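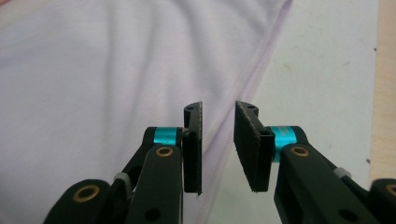 Folding fleece: notes on method and storage
18 May 2023

The laundry and linen section of this newsletter has dealt so far with cotton sheets and towels. This item covers fleece tops, which behave differently on the folding table and on the shelf. It replaces the short note from March, which gave a single method for all garments and should now be disregarded for anything with a brushed surface.

Material

Most fleece is a polyester knit, brushed on one or both faces to raise the fibres. The raised fibres trap air, and that air accounts for most of the thickness of a folded stack. Woven cotton takes a crease and keeps it. Fleece takes almost no crease at room temperature, so a fold is held only by the weight of the cloth above it and by friction between the brushed faces. A fold made too near the edge will open again once the hand is removed.

Weight also matters. A light fleece, 200 grams per square metre or less, can be folded in thirds lengthways. At 400 grams the same fold produces a ridge along the centre, and the garment will not sit level under another. Heavy tops should be folded in half only.

Surface

A smooth, pale, hard surface is preferred. Lint and stray threads show up on it and can be wiped off between garments. Bare wood is acceptable if it has been sanded and sealed, but rough grain catches the pile. Where the table is in poor condition, lay a flat board or a clean sheet of stiff card over it. The working area should be wider than the garment with both sleeves extended.

Method

Lay the garment face down with the hem towards you. Smooth from the centre outwards with the flat of the hand, once only. Repeated smoothing drags the pile and shifts the side seams out of line.

Bring one side in to the centre line and lay the sleeve back down along the body. Repeat for the other side. The sleeve cuffs should finish short of the hem. If they extend past it, turn them back before going on.

Take the hem by its stitched edge. The hem is the firmest part of the garment and will lift cleanly; the body of the cloth stretches when lifted and comes down crooked. Hold the edge lightly at two points, a hand's width in from each corner, and carry it up to the shoulder line. For shelves less than 30 centimetres deep, fold once more.

Zips should be closed before the first fold, with the puller tucked under the collar flap where there is one. An open zip will snag the pile of whatever is stacked beside it.
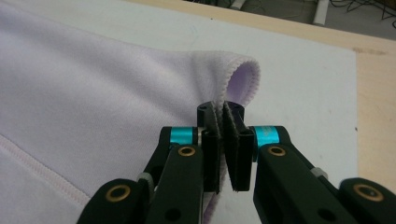
Why lift a fleece top by the hem when folding it?
The hem is doubled and stitched, so it stretches less than the single layer next to it and stays straighter as it is carried across.

Stacking

Uyên Ninh, who looks after the linen shelves at Stivska, has been keeping a record of stack heights since March. Her figures cover 631 folded tops in mixed weights. Stacks of 5 stayed upright through a normal week of use. Stacks of 6 held if the heaviest garments were at the bottom, and leaned if they were not. Anything taller had to be straightened daily. The shelf labels have been changed to match the lower figure.

Alternate the direction of the folded edge from one garment to the next. The folded edge is always thicker than the open one, and a stack built with all the folds at the front will tip backwards.

Storage boxes

Two boxes are in use on the lower shelves. The Itemham box has a rigid base and a lift-off lid, and suits heavy tops. The Fudard is a soft-sided box with a drawstring cover. It takes up less room when empty, but its sides bow outwards under load and it should not be placed next to the shelf uprights. Lavender, lilac and other pale garments should go in the Itemham, as the lining of the Fudard is dark and sheds a little for the first few weeks.

Neither box should be filled to the lid. Pile that has been compressed for a full season recovers slowly, and the flattened marks along the fold lines can remain until the next wash.

Washing before storage

Wash inside out at 30 degrees on a short cycle, without fabric softener. Softener coats the fibres and makes the faces slide against each other in the stack. Dry flat or on a wide hanger and leave overnight before folding. The seams and cuffs dry last and should be checked by hand.

The sheet of fold diagrams has been reprinted by Hứa and is pinned beside the shelves. Copies with the old numbering can be put in the paper recycling.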